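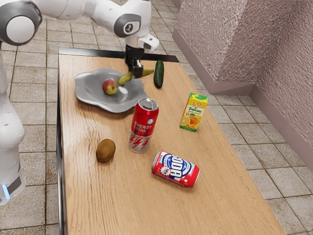 Fruit and vegetable share starts again in November

The Jorken Street pantry will bring back its weekly produce share in November, after a break for repairs to the cold room. Pickup is at the side door on Van Dusen Avenue from 3 to 6 p.m. Bring your own bags if you can. We have a few spare ones, but they go fast.

Last season the share gave out 1,017 boxes. Each box holds a week of fruit and vegetables for a small household, and what goes in depends on what comes off the truck. Apples, onions, carrots and bananas are the most regular. Greens are harder to plan for, and we will have fewer of them until spring.

There is room for 90 households this time. If you were signed up before the break, your place is held until the end of the month, but you need to call or stop by the desk to confirm it. After that we start on the waiting list, which had 21 names on it when we closed.

Several people asked about bananas, mostly how to keep them from all going ripe at once. Leave them out on the counter, away from the apples, and don't put green ones in the refrigerator. Ripe ones can go in the refrigerator for a few days - the peel turns dark, but the fruit inside keeps well. Past that, peel them, cut them up and freeze them in a bag for baking or oatmeal.

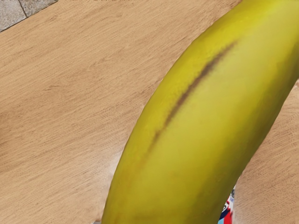
A brown line on the peel is no reason to throw a banana out.

Please don't leave boxes in the hallway for a neighbor to collect later. If someone else is picking up for you, give them a note with your name and box number and we will hand it over at the door. Parking on the Ultava Bank side is for bank customers until 5 p.m., so use the street before then.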